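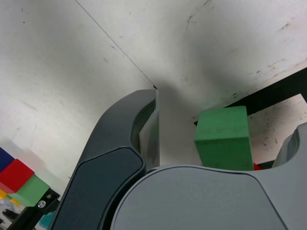

*Green wooden cube between the two gripper fingers.*

## 4. Adding a biography to the Plinine reading shelf

1. Open **Catalog** and select **New title**.
2. Type the subject's name, last name first.
3. Enter the page count. For the Inthanon picture-book edition, enter 122.
4. Choose a reading level from 1 to 7.
5. Paste the jacket summary — plain text only — and select **Save**.

**Note:** Illustrated biographies need the illustrator in the second name field. Leave it blank for text-only books.

**Caution:** Changing the reading level later removes the title from all class lists.

Titles saved before December keep their old shelf codes. See section 7 to update them.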